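Breruma 協働作業セル 設置・運用手引書
4章 作業開始前の開放確認と接触防止

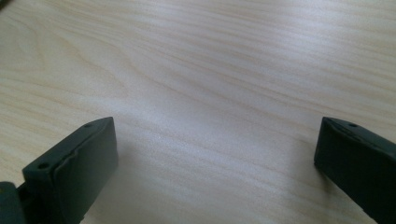

図4-1 開放状態のグリッパ指と作業面

4.1 適用範囲
本章は、木製天板の作業台で Breruma の二指グリッパを使用する場合の開始前確認を定める。手持ち操作、アーム搭載のいずれにも適用する。金属定盤での使用は7章による。

4.2 準備
確認者は1名とし、確認中は他の者が操作器に触れてはならない。作業区画の照度は作業面で1000ルクス以上とする。天板に照明の反射が出る場合は、確認者が立ち位置を変え、反射部分も別の角度から目視すること。

4.3 開放確認の手順
1. 操作器のモード切替を「保守」にする。表示灯が橙色の点灯に変わる。
2. 開放ボタンを押し、左右の指が停止するまで待つ。
3. 指の間に部品、工具、紙片、清掃布がないことを目視で確認する。
4. 指の上面にある丸穴に、異物の詰まり及び縁の欠けがないことを確認する。
5. 指の内側の面に傷、膨れ、付着物がないことを確認する。付着物は乾いた不織布で拭き取る。溶剤は使用しない。
6. 指先と天板が接触していないことを確認する。接触している場合は4.4による。
7. 点検票の該当欄に時刻と署名を記入する。

注記1:指の影が天板に落ちるため、指の根元付近の小物は見落としやすい。手順3では左右両側からのぞき込むこと。
注記2:指は無地に近いが天板には木目があり、透明フィルムの切れ端は正面から判別しにくい。

注意:手順3から手順6までの間、指の間に手を入れないこと。拭き取りは操作器の電源を切り、表示灯の消灯を確認した後に行う。

4.4 指先が天板に接触している場合
1. 閉動作を行わずに、グリッパを真上へ退避させる。
2. 天板の圧痕及び擦り傷を点検する。爪がかかる深さの傷があれば、その区画を使用禁止とする。
3. 高さ基準を再設定する。設定値は登録番号2489の基準票に従う。
4. 4.3の手順2から再実施する。

警告:横方向に引きずって退避させてはならない。指の取付部に曲げ荷重がかかり、固定ねじが緩むおそれがある。

4.5 作業面の管理
作業前の天板には、当該工程で使用する物以外を置かない。次の物は特に持ち込みを禁じる。
・飲料及び容器
・筆記具(点検票用の1本は区画外の受け皿に置く)
・予備のねじ類
天板の塗装を補修した場合は、木目の見え方と光沢が変わるため、画像認識の基準画像を取り直す。旧基準画像は、工程責任者が差替えを承認するまで削除しない。

4.6 異常時の表示と処置
E303:開放位置に到達しない。電源を切り、指の可動範囲に異物がないか点検する。
E318:左右の指の位置差が許容値を超えた。運転を中止し、保守担当へ連絡する。
表示なしで指が停止した場合は、E303と同じ処置をとる。解除操作を2回行っても復帰しないときは、3回目を試みず、使用禁止札を掛ける。

4.7 記録の保管
点検票は様式3180を用い、Ledton 事業所では工程ごとに綴じて保管する。Trivthorpe 事業所は電子記録とし、紙の写しを要しない。手順の変更を求める場合は、変更要求書を安全管理担当 Evander Ogilvie 宛てに提出する。口頭による変更は認めない。

関連項目:5章「把持力の設定」、7章「金属定盤での使用」、付録B「Fabbri 製操作器の表示一覧」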